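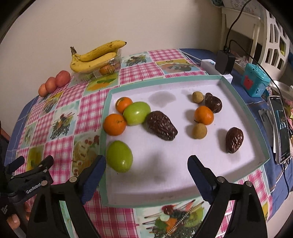
Progress note to Delacroix fund, fruit table, Wokorura community room
From: Imani Yazzie
December 16, 2025

Quick one, full report comes with the receipts. Sorry for the fragments, typing this between deliveries.

Where we are

Fruit table is running. Was supposed to start in May, room wasn't ready, you have my earlier email on that. Open 3 afternoons a week now. 22 families signed up, 17 of them regular.

Set-up is the same every time. Checked cloth with the fruit pictures goes down first, wipes clean, kids like it. White tray with the green rim in the middle for the small stuff. Mandarins, green fruit, the wrinkled dark brown ones, the little tan round ones. People pick from the tray, one of each if they want to try. Bananas stay at the back with the clear container, out of the way of small hands.

Bananas are the problem item. Speckled ones get passed over even tho they're fine to eat. Trying a "ripe today" sign. Mandarins go first, always.

The tray needs a proper scrub, there's a grayish mark on the bottom. Would like a second one so we can swap mid-afternoon. Price to follow.

Bigger fruit doesn't go in the tray anymore, took up too much space. Goes along the wall in a row, reddish ones by size, smallest on the left. Easier for people to see whats there and the front of the table stays clear for bags.

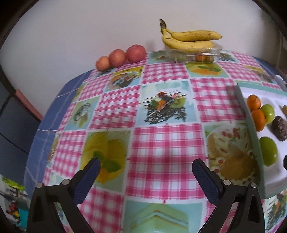

Money

On budget so far. Nuvum invoice paid. Plolance still owes us a credit for 2 crates that came in bruised, have emailed, will chase again. Cloth came out of the supplies line. Nothing spent from contingency.

Next

Second tray, if you ok it
Longer cloth, this one leaves the blue table edge showing on the left and I'd like it covered
Tasting cards in Spanish and English, draft is done, need someone to proofread
Sign-up sheet to go on the computer, currently on paper and my handwritting is not great

Need from you: yes or no on the tray, and the date for the next payment.

Imani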